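**Slide 9: the open day at Bumberg** (slow down, this is the fun one!)

- We got there at 10, before the crowd, and went straight to the soccer table.
- Say how small it all is: a striped green mat, a little ball, two-finger grippers. People expect stadium robots and I love this so much more.
- Let both pictures sit for a moment before talking.
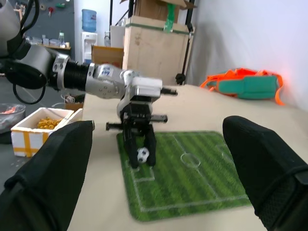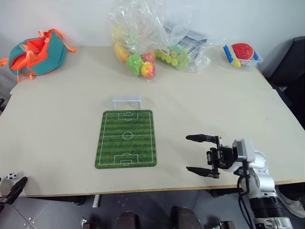 *The soccer table at Bumberg, two views*

- First one: point at the fingers on the ball. Ask the room how hard they'd squeeze.
- Second one: gripper wide open beside the mat, ball over at the left edge of the table. Good spot to talk about reach.
- Kondar question always comes up here. Park it until slide 11.
- More than 80 visitors by lunch, and the kids asked the best questions (tell the goalkeeper one if there's time).
- Next: Dokmont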